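I gave up on reading logs in February, and I'm not sorry. Our two had to fill in a page every night: title, number of pages, a parent's signature. By half-term my youngest was picking books by how thin they were (clever girl, to be fair), and I was signing things at ten to eight in the morning with toast in my other hand.

The thing is, she loves poems! She'll chant the same silly rhyme in the bath until we all know it. But a poem is one page, so a poem counted for next to nothing on the log.
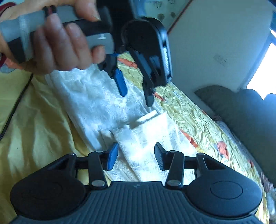

A left hand on a grey handle, with fabric below.

Trudy Rakena, who taught both of mine at Kerslake, once told me she'd happily swap 1000 logged pages for one verse a child knows by heart. I think she's right. You carry a poem about with you. I can still do most of one I learned at seven, and I couldn't tell you a single plot from that year.

I know the argument for logs. Some homes don't read at all unless a form comes back from school, and I wouldn't want those children to miss out. Fine, send a form, but let it say "we read something and liked it" and leave the sums for maths. Last night we did the bath rhyme again, four times, and then she asked for a longer one.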